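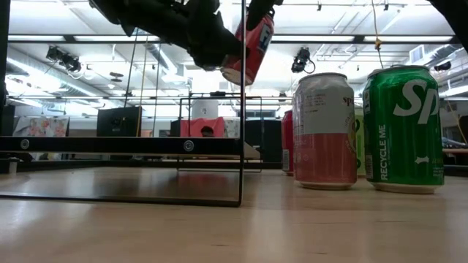

Lejla Jurić

The Acceptance

The Moviter service was offered at $568 a day, setup included, operator extra. Kanlow wanted it for the sorting room, and I was sent to say whether Kanlow should have it.

The quote listed two arms, one table frame, cameras and "instruction on request". It didn't say what the arms would do. I asked Tresgate by email and got a single line back: cans, to and from a tray. I wrote that at the top of my form.

The form had 123 lines. I had inherited it from Georgiev, who had written it for conveyors and then retired to the coast. Line 9 asked for belt tension. I put a stroke through line 9 and initialled the stroke.

The Tresgate engineer was called Marsh. He wore a grey jumper with the cuffs pushed up and spoke only when the arms were still.

"Grip force?" I said.

"Low."

"I need a figure."

"It's low enough for a can with nothing in it."

I wrote: low, see remarks. Under remarks I wrote: the supplier was asked.

The first thing I saw it hold was a red can, tilted, clear of the table. I have watched a good deal of equipment hold things. Most of it either crushes them or gives the impression that it would like to. I timed the hold until Marsh looked at me, and then I realised I had no line for it. Georgiev had never needed to know how long a conveyor could hang on to something.

Tray placement was line 40, after I had changed "pallet" to "tray". The tray was a wooden board with a black metal handle at each end. It sat a little off square to the table. I asked whether it should be straightened before we began.

"Would yours be straight?" Marsh said.

I thought about the sorting room, where the trays were put down by whoever was holding them when the phone rang. I told him to leave it.

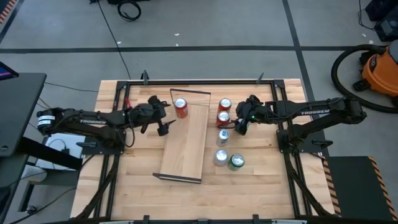
Second Session

I came back after lunch with a fresh copy of the form and a stopwatch with a working button. Marsh had the tea on. We sat on opposite sides of a desk and he let me read the service agreement, clause by clause, without once telling me what a clause meant.

Clause 20 was the one Kanlow would object to. It said the supplier would not warrant any task the customer had not first performed by hand, in view of the supplier.

"Who performs it?" I said.

"Whoever does it now."

"That's Denise. She's been doing it since before I started."

"Then Denise."

I asked what happened to Denise afterwards. Marsh said that was outside the agreement. He said it quite kindly, and he turned to the schedule at the back to show me that it was.

I went through the remaining lines. Noise, acceptable. Floor space, acceptable if the shelving moved. Cable routing, to be discussed. At line 118 the form asked whether the inspector would be content to work beside the equipment. I had always ticked it without reading it. I read it, and went and stood at the end of the table for a while.

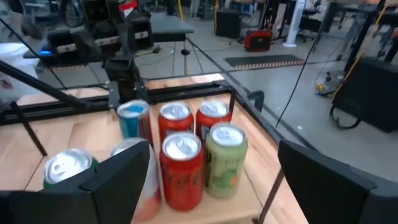
The cans on the table, wrist camera.

When I got back to the desk Marsh had washed my cup. I left line 118 blank and signed the rest. On the train I rang Denise and asked if she could spare a morning in February, and she asked me what for, and whether she should bring her own gloves.

Home | Stories | Contributors | Submit | Contact

© Lejla Jurić. Posted May 3, 2025. Write to the author through the contact page. Back to top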